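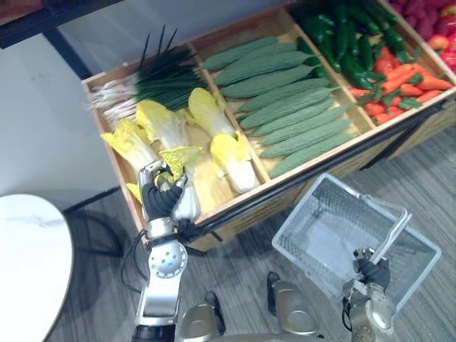
I drove over to the Skembridge open day with pretty low expectations. It's 21 miles on back roads, I'd skipped breakfast, and the flyer only said "store fittings and display, all welcome." Well, I ended up staying until they started stacking the chairs!

My favorite part by a mile was the mock produce department. They've set up wooden crates the way a nice little grocery would, and all the vegetables in them are display pieces (bring your own lunch, in other words). The napa cabbages got me, with those ruffled pale yellow tops. The green onions even have their root ends. And the bitter gourds! My neighborhood store dumps them in a bin, so seeing them lined up side by side, ridges and all, made me want to go home and redo my own kitchen baskets.
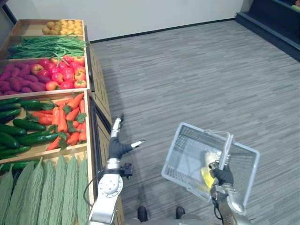

I'm a sucker for a tiered stand, too. Little yellow potatoes way up at the back, then green beans, then sweet potatoes next to tomatoes, with the cucumbers and carrots lower down where you can reach them. I loved that purple-red against the tomato red. A few of the beans hang over the edge of their crate, and I like that better than everything being perfectly straight.

I asked what a full stand costs and got told 725 dollars, crates included, vegetables extra. Gulp. I picked up the Arroyo catalog on the way out anyway, all 13 pages of it, and I've already folded down the corner on the shallow crates.

Parking is on the grass behind the building, so wear real shoes. The next open day is in July and I'm going early this time, before the coffee runs out.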